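Notes for my talk, Zunholm, 2023-08-16

Slide 4. Start with the people in the dish room. Before Zinero came to the Pumport canteen, 14 persons cleared tables and washed by hand. Say the number slowly. All 14 are still employed, but their day is different – less lifting, more checking.

Slide 5. The plates. A lunch has 370 covers, and each plate must be taken by the rim and put in the rack. Let the audience look for a moment before I continue.
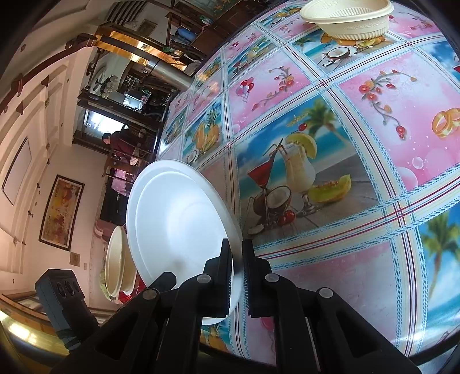 Slide 6. What the staff told us. Aoife Keane said that she misses talking at the sink, for now she stands alone at the screen. Read her words without comment. Then mention that the training was too short, only one afternoon, and that we have changed this for the Mulligan site.

Pause, drink water. If there is a question about wages, answer it directly – the pay grade went up in August, but not for the part-time staff.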